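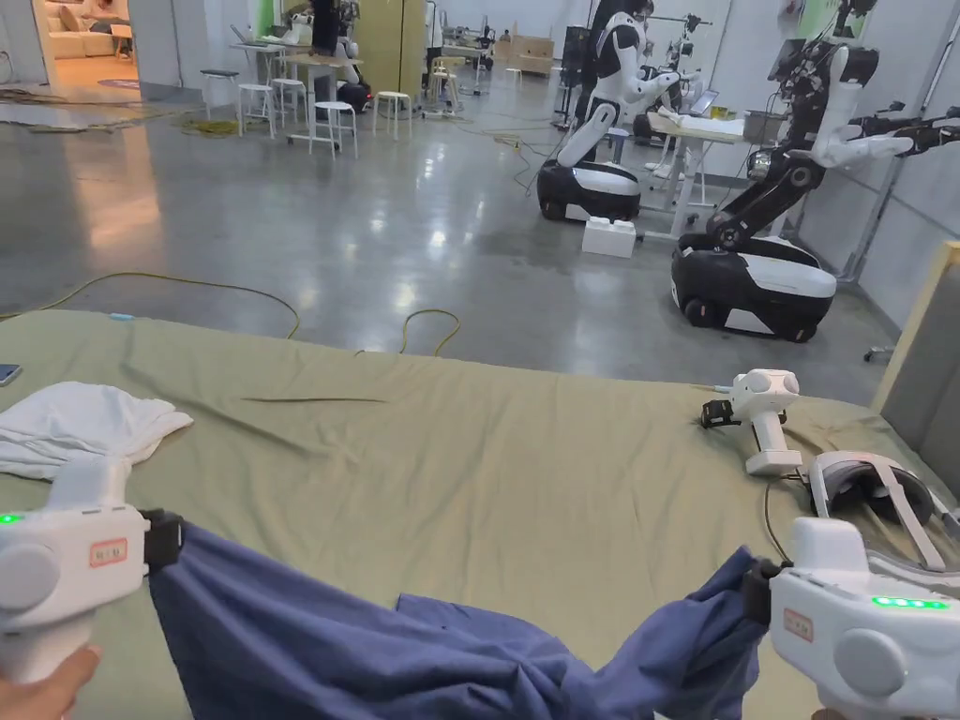

**Plilterow table cover, heavy cotton**

Flat woven cover for cutting, folding and sorting tables. Sold by the piece, hemmed on all four sides. Weight 305 g per square metre before washing.

| Item | Detail |
|---|---|
| Fibre | 100% cotton |
| Hem | 20 mm, double turned, lockstitched |
| Corners | Mitred |
| Colours | Olive, slate, undyed |
| Wash | 60 °C, full load |
| Shrinkage | About 3% in length, first wash |
| Order code | PL-679 |

## Sizing

Measure the table top and add 70 mm to each side for the drop. Covers are cut before shrinkage, so the first wash brings them to the listed size. Tables with rounded corners need the tie version, which has a tape at each corner and fastens under the top.

## Care

Wash olive and slate separately for the first two washes. Line dry or tumble on medium. Iron damp on the reverse. Fabric softener makes the surface slippery and should be left out.

## Ordering

Undyed covers are held in stock. Dyed covers are made in batches at Rivside, and the next batch closes in May. Swatches and odd sizes: Noreen Khokhar, sales desk.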